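## Fabric table covering under cups and saucers: worth it, or go back to bare?

**pelmet_row** — March 27, 2021

Looking for input on covering a work table that is used mostly for sorting drinkware. The top is a bare melamine sheet on a steel base. Cups skid on it, saucers ring on it, and the overhead light bounces straight back into your eyes. I have put down a teal fabric covering, pulled over the edges and clipped underneath.

Good so far: no glare, much less noise, and a mug stays where it is put. Bad so far: lint, and light pieces behave worse than heavy ones. I want to settle on one surface before June, when the rest of the tables get done the same way.

Typical load is mugs, saucers and disposable cups, one or two pieces out at a time.

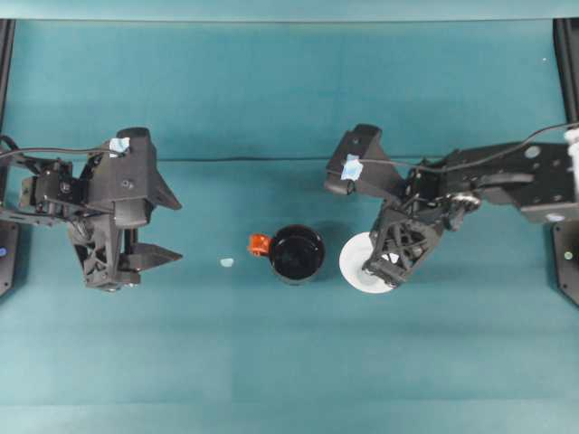

The black mug with the orange handle is the easy case. It has the weight to press the cloth flat and sits upright without any fuss. The white saucer is fine once down, though picking it up is slower than on the bare top, as the cloth gives a little under the rim and there is less of a gap to get under. Teal cloth also shows every scrap that lands on it, which I count as a benefit.

Questions:

1. Felt, canvas or something coated?
2. Padding under it or none?
3. Glue or clips?

---

**tarn_and_tin**

Canvas, no padding, clips. Padding is what tips light cups. Any foam under the cloth leaves a dent where the last heavy item stood, and the next cup gets set down half on the edge of the dent. Take the foam out and most of the complaint goes away.

Do not glue. You will want to wash it.

---

**gusset47**

Disagree on canvas. It frays at the clips and the weave catches on unglazed foot rings. I ran a Hellex felt sheet for 7 months on a packing bench and changed it once, after a coffee spill. Lint is a matter of vacuuming before the shift.

Glue is fine if you use a removable spray. Clips leave the middle of the table loose, and a loose middle wrinkles as soon as you drag a saucer across it.

---

**pelmet_row**

No foam under mine at present, so that isn't the cause here. Wrinkling in the middle I do get, mostly in dry weather.

The disposable cups remain the problem. An empty one has nearly no mass and a narrow base, so a small fold in the cloth is enough to put it over. I have stopped trying to keep them upright between steps and now lay them down on purpose.

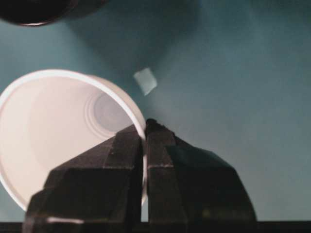

On its side a plastic cup rests on the wall and the rolled rim, and it can only travel in an arc around its base end. On cloth it barely does that. On bare melamine the same cup would roll off the front of the table if somebody leaned on it. You can also look straight down the inside to the bottom, so checking for dust or a crack takes no extra handling.

The drawback is that the rim touches the table. For anything people will drink from, that means a clean cloth.

---

**tarn_and_tin**

That last point should decide it. Rims should not touch fabric. Stand them mouth down on a rack or leave them sleeved until needed.

---

**gusset47**

Depends on the use. If the cups are only being sorted or counted, rim contact is irrelevant. If they go out for serving, I agree with the post above. The OP hasn't said which.

---

**pelmet_row**

Sorting only. The plastic ones are reused for small parts and never go near a drink. The mugs and saucers are washed afterward.

---

**lowbeam_oda**

We did this on a longer table with a coated cloth from Śliwiński. Wipes clean, no lint, lies flat without glue. It is shinier than felt, so some glare comes back. Cut it 200 mm oversize in each direction and let it relax overnight before clipping. If you clip it straight off the roll it creeps and you get the same folds you are trying to avoid.

Our top is 2100 mm long and takes clips every 400 mm. Wider spacing than that and it lifted at the corners.

---

**gusset47**

Coated cloth is only a soft version of the melamine. Cups will slide on it. I would still take felt.

---

**lowbeam_oda**

They slide less than on bare board and more than on felt. It is acceptable for us. Ask for an offcut and try it with your lightest cup before buying a full length.

---

**pelmet_row**

Will do. Plan is an offcut of the coated cloth on one half and the present fabric on the other, tighter clip spacing on both, no foam, no glue. I'll post results once each side has had a few weeks of use.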